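Guantes de trabajo en talleres pequeños: duración, lavado y coste por uso

Informe de proyecto, asignatura de Prevención y Organización del Trabajo
Autor: Phúc Tô

1. Introducción

El presente trabajo estudia el uso de guantes de punto en un taller de carpintería y embalaje. El tema salió de unas prácticas que hice en Clullstead, una empresa familiar que fabrica cajas y palés a medida y que compra todos los meses un número de guantes que a la encargada le parecía excesivo. Me propuso que averiguara adónde iban a parar y si compensaba lavarlos.

No se trata de un estudio sobre guantes de protección contra cortes ni contra productos químicos. Me limito al guante de punto corriente, blanco, sin recubrimiento, que se usa para mover tablas, flejar bultos y evitar rozaduras y astillas pequeñas.

2. Situación de partida

En el taller trabajan operarios en dos zonas: corte y embalaje. Los guantes se guardaban en una caja abierta junto a la entrada y cada persona cogía los que necesitaba. No había registro. Al final de la jornada, unos se los llevaban a casa, otros los dejaban sobre el banco y otros los tiraban aunque estuvieran enteros, solo porque estaban sucios de resina.

Según las facturas que me dejó consultar la encargada, en el año anterior se compraron 800 pares. La misma empresa suministradora, Brileck, servía dos tallas, pero en los pedidos casi siempre se pedía la grande. Varias personas de la zona de embalaje comentaron que les quedaba suelta en los dedos y que se la quitaban para manejar las grapas.

3. Método

Durante el mes de marzo se marcaron con rotulador textil 176 pares nuevos, con un número por dentro del puño. Cada operario apuntaba en una hoja el número del par que cogía, la tarea y el motivo por el que lo desechaba. Las categorías de desecho eran agujero en la yema, puño deformado, suciedad y pérdida de uno de los dos guantes.

Los pares sucios pero enteros se apartaban en una bolsa y se lavaban una vez por semana, a 40 grados, con detergente normal y sin suavizante. Después se tendían por los puños. Un par podía lavarse como máximo 4 veces; a partir de ahí se retiraba aunque siguiera en buen estado, para que los datos fueran comparables.

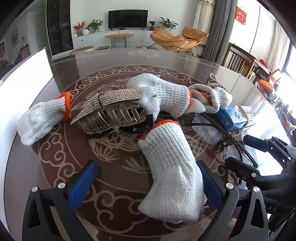

La clasificación posterior al lavado fue la parte más lenta del proyecto y la que más errores produjo al principio. El problema es que los guantes de punto no tienen derecho ni izquierdo, de modo que cualquiera parece pareja de cualquiera, y el número quedaba escondido dentro del puño. Probé a ordenarlos por talla guiándome por el color del remate. Con los guantes blancos de borde naranja eso ayuda a separarlos de otros modelos, pero no resuelve el emparejado, y hay que volver el puño uno por uno para leer el número. Extenderlos sobre una mesa, en lugar de sacarlos de la bolsa de dos en dos, redujo bastante las confusiones.

4. Resultados

El motivo de desecho más frecuente en la zona de corte fue el agujero en la yema, casi siempre en el pulgar y el índice de la mano dominante. El otro guante del par solía estar intacto. Como el modelo es ambidiestro, empezamos a juntar los sobrantes para formar pares nuevos, cosa que en el taller no se hacía.

En embalaje el desgaste fue mucho menor. Allí la causa principal era la pérdida de un guante, seguida de la suciedad. La resina no sale del todo con el lavado: la mancha se queda, aunque el tejido recupera flexibilidad. Dos operarios prefirieron no usar guantes lavados porque les daba reparo ponerse los de otra persona, y esa objeción me parece razonable. Se resolvió dando a cada uno su propia bolsa de malla.

El encogimiento se notó sobre todo en el primer lavado. Después, la longitud apenas cambió. El puño elástico, en cambio, se fue aflojando de manera gradual, y en los pares con más lavados entraba serrín con facilidad. En la zona de corte esto resultaba molesto y los operarios los cambiaban antes de que se rompieran.

5. Discusión

Lavar compensa en embalaje y compensa poco en corte. En corte, el guante se agujerea antes de que la suciedad sea un problema, así que lo que ahorra es recuperar el guante sano del par. En embalaje conviene lavar y, sobre todo, evitar pérdidas. Un gancho con el nombre de cada persona al lado del puesto costó muy poco y funcionó mejor que la hoja de registro, que a partir de la segunda semana se rellenaba a última hora y de memoria.

También consulté el procedimiento de otro taller de la zona, Surnesgate, donde entregan los guantes en mano al comienzo de la semana. Su sistema obliga a que alguien se ocupe del reparto — en Clullstead eso recaería en la encargada, que ya lleva los pedidos — y por ese motivo no se adoptó.

El estudio tiene varias limitaciones. El periodo fue corto y coincidió con un pedido grande de palés, que es la tarea que más gasta los guantes. No se pesó el detergente ni se midió el consumo de la lavadora, por lo que el coste del lavado es una estimación hecha con el recibo de la luz. Algunos números se borraron y esos pares quedaron fuera del recuento. Para repetirlo usaría hilo de color cosido en el puño, que aguanta mejor que el rotulador.

6. Propuestas

Comprar las dos tallas en la proporción que corresponda a la plantilla. Colocar ganchos individuales en embalaje. Poner en corte una caja para guantes sueltos en buen estado. Lavar por separado los que tengan resina. Revisar el puño antes de devolver un par al uso y retirar los que ya no ajusten en la muñeca.

La encargada aceptó las tres primeras propuestas al terminar las prácticas. El lavado se mantiene por ahora solo en embalaje, con las bolsas de malla individuales, y los guantes retirados se aprovechan como trapos para limpiar la cola de las prensas.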